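Cable coiling

Cable coiling is the practice of winding a flexible cable into loops so that it can be stored, carried or packed without knots. It is used at home, in offices, in music and theatre work, and in workshops. A coiled cable takes less room in a drawer and can be opened again quickly.

Methods

The simplest method is the plain coil, where every loop is laid in the same direction. It is easy to learn, but each turn puts a small twist in the cable. In the over-under method every second loop is turned the other way, and the twists cancel each other. Stage workers usually prefer it for long cables. The figure of eight is a third method, used mostly on the ground for heavy cables.

Winding a cable tightly around the hand and elbow is common, but it is not recommended - the sharp bends can damage the wires inside.

Fastening and storage

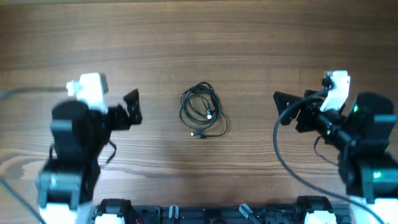 Short cables with a plug at each end are often put away as a loose bundle, without any tie. The loops may then cross over each other, as in the black cable on the wooden table, and one part can hang out as a longer tail. Such a bundle is kind to the cable, but it opens easily when it is moved. A cloth strap or a soft tie keeps the loops together, and the Planmont household guide advises leaving both plugs on the outside, where they are easy to find.

Comments

I use over-under for my guitar leads since June and have no more knots. Thank you for the clear text.

Please add something about flat cables, they do not like over-under.

Is the figure of eight also good for a 100 m garden cable? Mine is always twisted.

Related articles

Cable tie
Extension reel
Hook-and-loop strap
Rope coiling
Drawer organiser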